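Caught Mercy Lyimo between sessions at Ovomgate, the reading room she runs with Rehema Kinyua off Jalta street. Kettle on, half her lunch still in the bag. She had maybe 16 minutes.

First thing, the letters. Foam, all colors, capitals and lowercase mixed up. "People want them in a row, A to Z, on a nice shelf," she said. "My kids walk straight past a nice shelf."

So they go up on cloth. Crooked, sideways, whatever. A child has to tip their head to work out what's what, and teh tipping is the point. Kinyua took some convincing. "I ironed that cloth once," she told me from the doorway. "Once."

Cost so far: 222 for the fabric and clips, paid out of a bake sale. The letters came from Naomi Bakilana's old classroom.

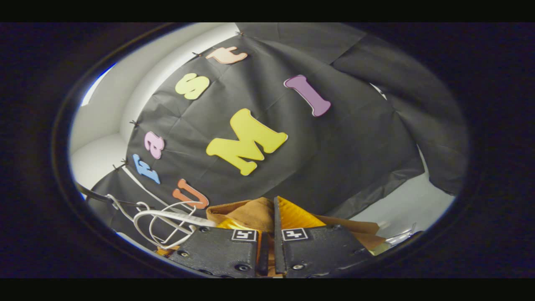

Lyimo is fussy about very little, but she is fussy about black. Tried a green sheet in August and hated it. "Pale ones just died on it." On the dark cloth even the peach t holds up, and the big yellow M is what she starts the little ones on. Creases don't bother her. Do the clips hold? "Mostly. I buy more then I need."

Next up is numbers, if Lukian Semeniuk ever drops off the box he promised. Then the kettle clicked and she was gone, next group already at the door.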